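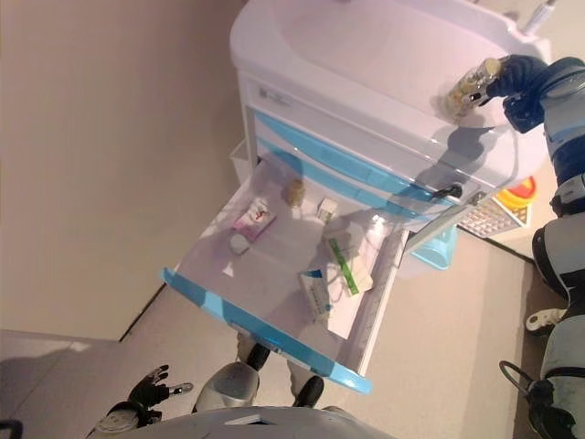
Marchal Foundation awards Dolura grants to 15 community clinics

Bedau, December 12, 2024 – The Marchal Foundation has announced the recipients of its second round of Dolura grants, which support the treatment of long-term pain in small towns and rural districts. Fifteen clinics will receive funding for staff training, longer appointments and basic equipment over a period of two years.

The Dolura programme was set up to help patients who would otherwise have to travel to a regional hospital for routine pain care. The foundation received 91 applications in this round, compared with 132 in the first, when pharmacies and private practices were also able to apply. Entry is now limited to clinics that see patients without charge or at a reduced fee.

"Many of the clinics that wrote to us already have a nurse with a strong interest in this field, but she is given ten minutes for a patient who needs forty," said Solange Gilbert, Director of the Marchal Foundation. "The grants will pay for that time."

Each clinic will name one nurse and one doctor to attend a course in Bedau, beginning in April. The course covers the assessment of pain in older adults, the safe reduction of strong medicines, and working with physiotherapists. Teaching will be led by Dr Antonina Horobets, who also designed the course followed by clinics in the first round. Travel and overnight stays will be met by the foundation, and clinics may claim the cost of replacement staff for the days their employees are away.

Patients at the clinics will be offered a first appointment of 40 minutes, followed by a telephone call from the same nurse two weeks later. Appointment letters and leaflets have been rewritten in plain language and will be supplied to all clinics by Flustico, the programme's printing partner. Large-print copies can be ordered at no extra charge.

The programme expects to reach 700 patients in its first year. An independent review will be carried out by Elie Salameh, who will publish an interim report once the first year of appointments has ended. Clinics will be asked to record waiting times and missed appointments – no patient names will be passed to the foundation.

"We have had patients stop coming because the bus to the hospital no longer runs in the afternoon," said Armelle Bouvier, practice manager at the Bedau Community Clinic, one of the recipients. "Being able to see them in town will make a real difference to them and to their families."

The full list of recipients is available from the foundation on request. Clinics that were not successful will receive written comments on their application and may apply again when the next round opens.

About the Marchal Foundation

The Marchal Foundation is an independent charity based in Bedau. It funds local health services and the training of nurses.

Media contact

Baptiste Millet, Press Officer, Marchal Foundation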